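Demander une lettre de crédit documentaire à l'import : les étapes

Votre fournisseur étranger refuse d'expédier sans garantie de paiement et vous ne voulez pas payer d'avance. La lettre de crédit (ou crédit documentaire) répond à cette situation : votre banque s'engage à payer le vendeur dès qu'il présente les documents prévus, conformes et dans les délais. La procédure décrite ci-dessous est celle d'une petite entreprise qui ouvre son premier crédit. Les formulaires changent d'une banque à l'autre, l'ordre des opérations assez peu.

Avant de commencer

Il vous faut un contrat ou une facture pro forma signée, une ligne de crédit disponible (ou une somme à bloquer en couverture) et le nom de la banque du vendeur. Vérifiez que l'Incoterm figure sur la pro forma avec le lieu exact. « CIF » tout court ne suffit pas, il faut « CIF » suivi du port.

Nous prenons le cas de la société Ravis, qui achète des textiles au fabricant Khosravi par l'intermédiaire du négociant Kevska. Le crédit est demandé au nom de Ravis (le donneur d'ordre) et le bénéficiaire est Kevska, puisque c'est lui qui facture. Khosravi n'apparaît que dans la description de la marchandise, comme fabricant. Se tromper de bénéficiaire oblige à faire une modification, et elle est payante.

Étape 1. Remplir la demande d'ouverture

Recopiez les noms et adresses exactement comme sur la pro forma, abréviations comprises. Indiquez le montant, la devise et la tolérance éventuelle. Précisez que le crédit est irrévocable et soumis aux RUU 600 de la Chambre de commerce internationale.

Pour la marchandise, restez bref : nature, quantité, prix unitaire, référence de la pro forma. Une description de deux pages multiplie les risques de réserves au moment de la présentation.

Étape 2. Choisir le mode de réalisation

Paiement à vue : la banque paie après examen des documents. Paiement différé ou acceptation : elle paie à une échéance fixée, par exemple à compter de la date du connaissement. Le choix doit correspondre à ce que dit le contrat commercial. Si le vendeur demande une confirmation par une banque de son pays, faites écrire qui en supporte les frais — la question revient dans presque tous les dossiers.

Étape 3. Dresser la liste des documents

Pour un envoi maritime courant, on demande :
facture commerciale signée, 3 originaux ;
jeu complet de connaissements « à bord », fret payé ou payable à destination selon l'Incoterm ;
liste de colisage ;
certificat d'origine ;
certificat d'assurance si le vendeur assure la marchandise.

N'exigez pas de document que vous devez signer vous-même. Beaucoup de banques du vendeur le refusent, et le bénéficiaire aussi.

Étape 4. Fixer les dates

Trois dates comptent : la date limite d'expédition, le délai de présentation des documents et la date de validité du crédit. Laissez au moins 7 jours entre l'expédition limite et la fin du délai de présentation. Un crédit qui expire un lundi dans le pays du vendeur n'a pas le même effet qu'un crédit qui expire aux guichets de votre banque, indiquez donc le lieu.

Étape 5. Relire le projet

Demandez à la banque un projet de message avant l'émission et envoyez-le au vendeur. Chez Zuditov, bureau de courtage qui suit ce type d'opérations, la relecture se fait à 2 personnes, l'une avec la pro forma, l'autre avec le projet. Après l'émission, toute correction passe par une modification acceptée par le bénéficiaire.

Étape 6. Recevoir les documents

La banque dispose de cinq jours ouvrés pour les examiner. Si elle relève des irrégularités, elle vous demande en général si vous les levez. Répondez par écrit. Sans irrégularité, le paiement est dû, même si vous avez un doute sur la marchandise : la banque examine des documents et ne contrôle pas les colis.

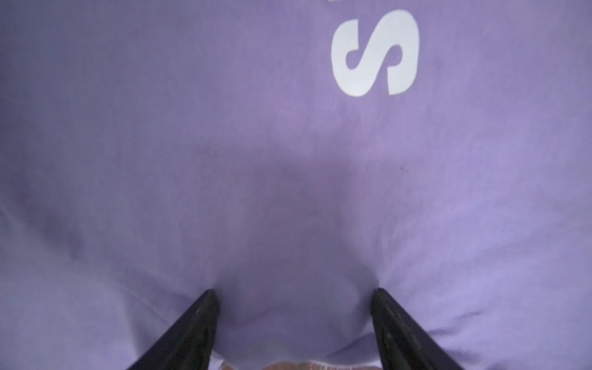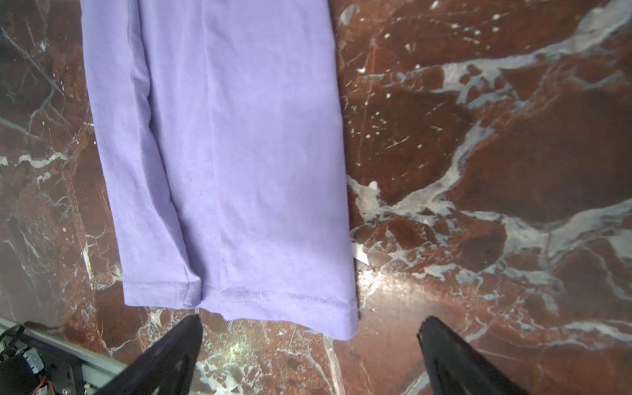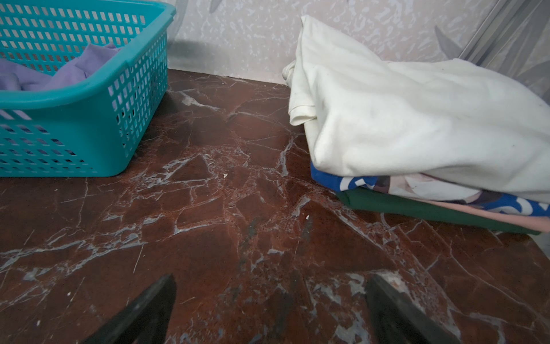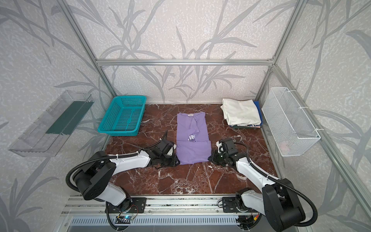

Peut-on annuler une lettre de crédit si la commande est abandonnée ?

Un crédit irrévocable ne s'annule qu'avec l'accord du bénéficiaire, de la banque émettrice et, s'il y en a une, de la banque confirmante. Adressez une demande écrite à votre banque, qui la transmet. Si le bénéficiaire ne répond pas, il faut attendre la date de validité ; la couverture reste bloquée jusque-là et les commissions déjà perçues ne sont en principe pas remboursées.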